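**Colour from a new pink napkin has bled into my white tablecloths. Can it be saved?**

Sotiris Pappas

I look after the linen for a small function room. In November we bought pink cotton napkins from Kiltus and one went through the wash with six white tablecloths. Warm cycle, ordinary powder. The cloths have been through the dryer as well. I've got 155 of the napkins, so I'd like to keep using them if I can.

## Edeltraud Sperling

Don't dry them again. Heat makes the dye harder to shift.

1. Check the care label. If it says no bleach, stick to oxygen bleach (the powder kind, not chlorine).
2. Dissolve it in a laundry tub of warm water at the rate on the packet and leave the cloths in overnight.
3. Rinse, wash on their own and look at them in daylight. Repeat if the colour is fading.

For the napkins, wash them separately in cold water until the rinse runs clear. Mine took four goes. Fold them flat once they're dry and keep them off the white shelf.
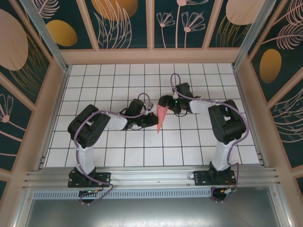 ## stumer_laundry

Colour run remover from the supermarket worked for me on pillowcases. Didn't do much for a polyester one. Test a corner first.

## Voß

Just dye the tablecloths pink.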